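Sorting Small Objects on a Shared Worktop
Project report, Nellmont Design Workshop
Wafula Makori, Mercy Shirima and Dennis Mugo
Supervisor: Lilibeth Rivera

Our project looked at how a worktop should be laid out when small items of very different shapes have to be found and picked out quickly. We chose toy food for most of the set. It is cheap, the colours are strong and the shapes are easy to tell apart. To these we added a thin purple stick and a black slotted rack, which gave us something narrow and something with gaps in it.

The table is a plain cream colour. An earlier layout on a patterned cloth gave us trouble with the smaller pieces, and Mercy asked for the cloth to be dropped after the first week.

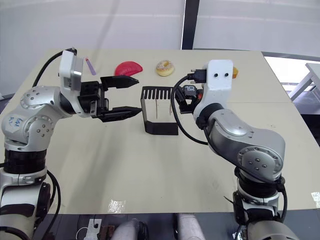 Fig. 1. Worktop with the purple stick, the red half-disc and the slotted rack.

We ran 134 trials over 4 sessions. In each trial one object was named and the time until it was lifted clear of the table was written down. Objects were set out again between trials from a list Dennis had prepared. A trial was thrown out if the object fell off the table.

For the row layout, the small things go along the far edge with space between them and the rack stands in the middle. From left to right the row has the stick, the red half-round piece, a doughnut with white glaze and speckles, and an orange-yellow wedge. We argued over whether the wedge was cake or cheese and wrote "wedge" on the sheets.
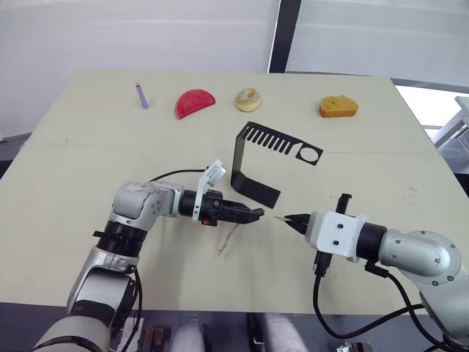 Page 4

The rack was the hardest item to place. It is bent sheet metal with its foot flat on the table, and the slotted part sticks out to the right. If it was put too near the row it got in the way of the doughnut, so we moved its mark forward and kept it there for the remaining sessions.

The stick was slow to pick up in both layouts. The doughnut gave the fewest problems. We had hoped to compare a third layout, with everything in a circle, but did not have time. Mwanahawa Mollel has asked to use our sheets in November and may try it then.

Contact: Nellmont Design Workshop office | © Nellmont | Back to top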